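**Merkstead teaches its grasp planner about hangers**

Merkstead, the small software shop in Trolwood, put out version 9 of its Plerkier grasp planner in June. The release notes run to 17 pages. Most of them concern clothes hangers, an object that has humbled more perception code than the industry cares to admit.

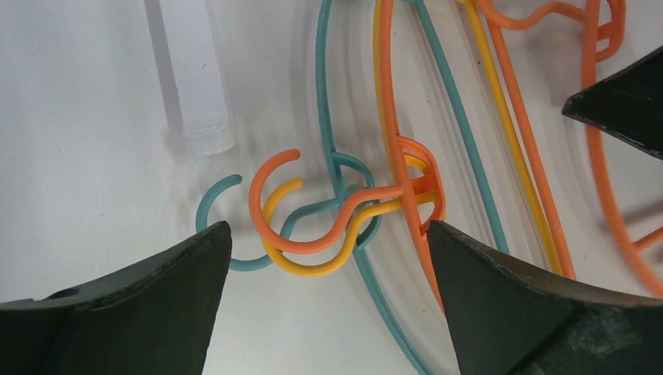

The old planner looked for outlines, picked the biggest one and went in with confidence. A pile of hangers has one outline and several opinions. With teal, orange and yellow hooks nested side by side and the wires crossing behind them, it would propose a grasp on all three and rate itself highly. Version 9 traces each strand separately, guesses which one lies on top, and is permitted to say it doesn't know.

It says so fairly often. Merkstead puts planning time at roughly 10 seconds for a bad tangle, long enough for a person to hang up a shirt and wander off.

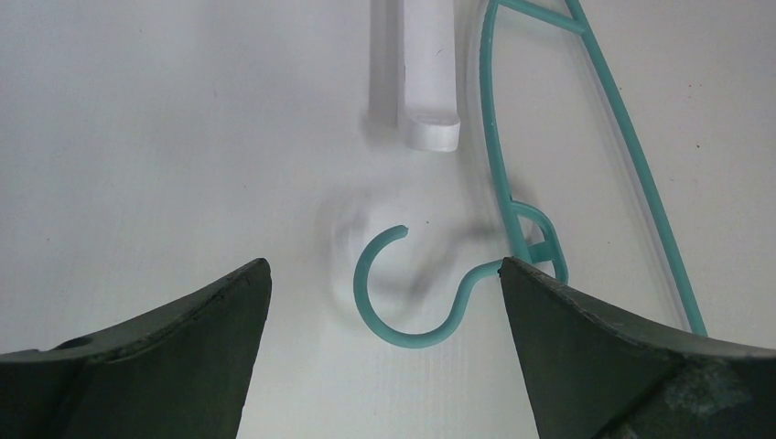
Placement gets a new module as well. The planner now keeps a running estimate of where the hook's opening faces and replans if that drifts during the move. The previous approach was to assume nothing had drifted.

Ledesma, the laundry firm paying for part of the work, had sent in a list of 47 complaints about version 8. Merkstead says it has closed most of them and reclassified the rest as feature requests. 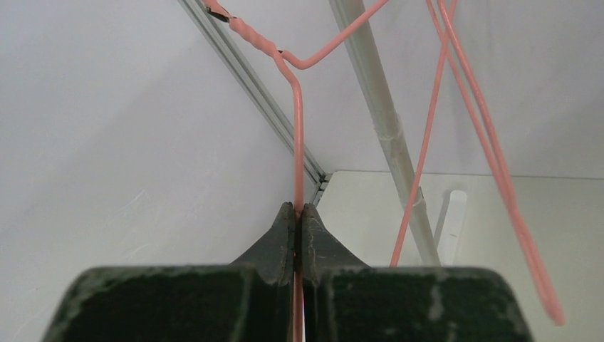
*Plerkier at work: a pink hanger held by the neck.*

The update is free to current license holders. Trouser hangers with clips remain unsupported.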